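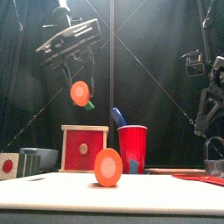 School Lunches in Gromia to Include a Second Vegetable From August

Home News Schools Transport Council Contact

The Gromia School Service will change its lunch menu at the start of the new school year in August. Every hot meal served in the district's 11 elementary schools will include two vegetables, one cooked and one raw, and the dessert course will be replaced by fruit on three days of the week.

The change follows a trial in Rakow that ran through the spring term. Four schools took part, and the kitchens there served around 300 meals a day under the new menu. The Service has decided to keep the main features of the trial, with some adjustments to portion sizes and to the way raw vegetables are cut and served.

Lunch prices for families will stay the same for the full school year. The added cost of fresh produce will be met from the district budget, using money set aside last year for kitchen supplies. Families who now receive free or reduced-price meals do not need to apply again unless their circumstances have changed.

What will be on the plate

Under the current menu, schools serve one vegetable with the main dish, most often peas, corn or cooked carrots. Under the new menu, the cooked vegetable will change each day over a two-week cycle. Carrots, green beans, beets, cabbage, squash, peas and broccoli are all included. Potatoes will continue to be served but will not count as a vegetable for the purposes of the menu.

The raw vegetable will be set out in a shared bowl at each table in the lower grades. In the upper grades it will be placed at the serving counter, where students may help themselves before they sit down. Carrot sticks, cucumber, bell pepper, radish and shredded cabbage will be offered in turn. Cherry tomatoes will be cut in half for children in the first two grades, and carrots for the same grades will be grated or sliced thin.

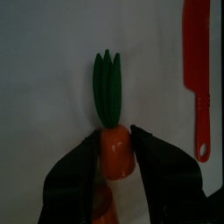
Kitchens will also serve cooked grains in place of white rice or pasta at least once a week. The grain dishes were developed with Millet, the catering company that has held the contract for the district's school kitchens for the past several years. Barley soup and a baked buckwheat dish were both served during the trial. The barley soup will remain on the menu. The buckwheat dish will return later in the fall in a revised form, with more sauce and a smaller portion.

Children who have food allergies or who follow a special diet will continue to receive a separate meal. Schools will use the records they already hold. A parent or guardian who needs to add or change an entry should contact the school office before the first day of classes. Requests made during the term will be handled within one school week, and families are asked to send a packed lunch until the change has been confirmed.

Results of the Rakow trial

Kitchen staff in the four Rakow schools weighed the food left on plates at the end of lunch on set days during the trial. In the first two weeks, the amount of uneaten vegetables went up at all of the schools. By the end of the term it had fallen back at three of them to the level recorded before the trial began. At the remaining school, where lunch is served in two short sittings, it stayed higher.

The Service has looked at the lunch schedule at that school and will lengthen each sitting by a few minutes. Afternoon classes will begin slightly later as a result. Families will receive the new daily schedule with the usual start-of-year letter.

A short questionnaire was sent home in the last month of the trial, and 100 families returned it. Most were in favor of continuing. The most common request was for menus to be shared earlier, so that the same dish would not be served at home on the same evening. Several families asked that fruit be offered every day. Others wrote that their children missed the rice pudding, which had been served on Fridays. Rice pudding will be kept, and will be served every second Wednesday.

Teachers who eat with the younger classes reported that children took more from the shared bowls than from vegetables already placed on their plates. The same teachers noted that the bowls were heavy when full and hard for small children to pass. Lighter bowls with a rim have been ordered for all schools in the district and are expected to arrive before classes begin.

Changes in the kitchens

The larger amount of fresh produce means more washing, peeling and cutting each morning. The kitchens in Rakow had enough counter space to take on this work, but some of the smaller school kitchens in the district do not. For these schools, vegetables will be prepared at the central kitchen in Wisow and delivered in covered trays before the lunch period.

The Wisow kitchen was enlarged two years ago and currently prepares meals for the district's preschools. Its opening time will move to an hour earlier on school days. Residents of the streets nearest the kitchen have been told in writing about the earlier deliveries, and drivers have been asked to use the rear entrance and to turn off their engines while unloading.

Millet will hire additional kitchen assistants for the fall. The positions are part-time, with morning hours only, and follow the school calendar. Applicants do not need previous kitchen experience, but they must complete a food safety course before starting work. The course is held at the Wisow kitchen and is free of charge. Application forms are available at the district office and at every school.

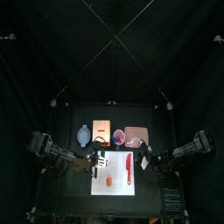
Claudia Marwick

Produce will be bought, where supply allows, from farms in and near the district. During the trial, most of the carrots, cabbage and beets came from growers within a short drive of Rakow. The Service expects this to continue through the fall and early winter. From late winter until the first spring harvest, a larger share will come from wholesale suppliers, and the menu for those months will rely more on stored root vegetables and frozen peas and beans.

Farms that wish to supply the school kitchens may register with the district office. They will be asked to show that they can deliver on fixed mornings, and that their produce meets the usual size and quality standards for kitchen use. Crooked or uneven vegetables will be accepted for soups and grated dishes. Small farms may register together and share a delivery.

Peelings and plate scraps from all school kitchens will be collected separately beginning in the fall term. They will be taken to the composting site already used by the parks department. Schools with a garden may ask for finished compost in the spring, when it will be delivered along with the regular supplies for school grounds.

Lessons and classroom activities

Schools will be able to link the new menu to class work if they choose. The Service has prepared a set of short lessons for the lower grades on where vegetables grow, which parts of a plant are eaten, and how food is stored through the winter. The lessons need no special equipment and can be used in any order. Teachers will find them in the shared materials folder before the end of the summer break.

The preschools will not move to the new menu this year. Their meals follow separate rules on portion size and salt, and any change will need its own review. In the meantime they may use the classroom materials, including the sorting and matching activities written for the youngest children.

After-school programs that serve a snack are encouraged to offer raw vegetables or fruit, but no change is required of them. Programs that use a school kitchen for this purpose should agree on times with the kitchen manager, as the work surfaces will be in use later into the morning than before.

Menus and information for families

The menu for the first two-week cycle will be posted at school entrances and on each school's web page during the last week of the summer break. After that, menus will be published two weeks ahead. Printed copies will be available from school offices on request. Each menu will list the main allergens next to the name of the dish, using the same letter codes as before.

Families may visit a school lunch during the first month of term. Visits should be arranged with the school office at least two days in advance, and visitors pay the adult meal price. Photographs may not be taken in the dining room while students are present.

A tasting will be held at the Rakow town hall in August, in the early evening, with samples of several dishes from the new cycle. Entry is free and no registration is needed. Parking behind the building will be open to visitors until the doors close.

The Service will review the menu again at the end of the fall term. Plate waste will be weighed at every school on the same days, and the results will be published by school. Comments may be sent to the district office at any time during the term or placed in the comment boxes near the dining room doors.

Share 11 Comments 4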